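Equipment Planning Gallery: Two-Arm Bench, Bernley Site

We are putting together the equipment request for a second two-arm bench at Bernley. The budget draft goes in at the end of February, and several people who will read it have not seen the work up close. This page goes with the draft. It covers the table setup and the small items that tend to get left off a quote.

The sorting task uses toys, a shallow tray and two buckets. It is cheap to set up and easy to repeat, so we use it when comparing grippers and hand tools. Ostermann and Davari have both been asked to quote on arms, and both were sent the same task sheet. 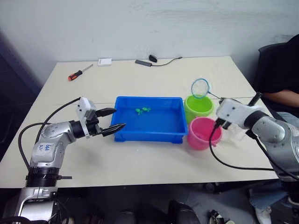
Blue tray with two green toys, buckets to the right, small net at the right arm.

Consumables for this task come to 124 dollars per bench, covering trays, buckets, nets, cups and toys. We have budgeted for 13 sets so that a missing piece does not hold up a session. Nets and cups are listed on separate lines because they wear out at different rates.

Cable length should be settled before the order is placed. The Davari quote includes the short cable set as standard, and the longer set is an extra. Please leave enough slack for the arm to reach the far side of the tray.

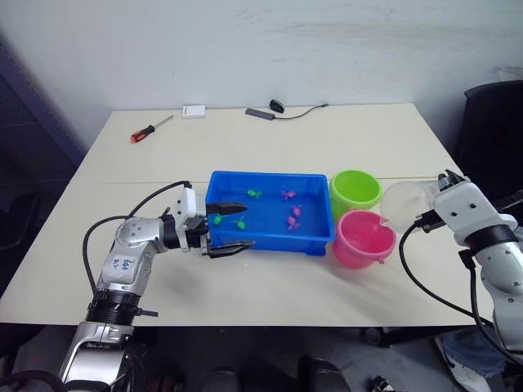 Spare gripper fingers are the other line to check. Clonow sells them in packs of 4, and we would like two packs on the shelf for each bench. Delivery has been running at nearly 200 days for full arms, but fingers and cables ship much sooner and can go on a later order if the budget is tight.

Still open: table size, one chair or two per bench, and whether the service contract starts at delivery or at first use. Ostermann starts it at delivery. Davari has not answered yet.

Comments on the draft should go to the Bernley equipment desk before the request is submitted.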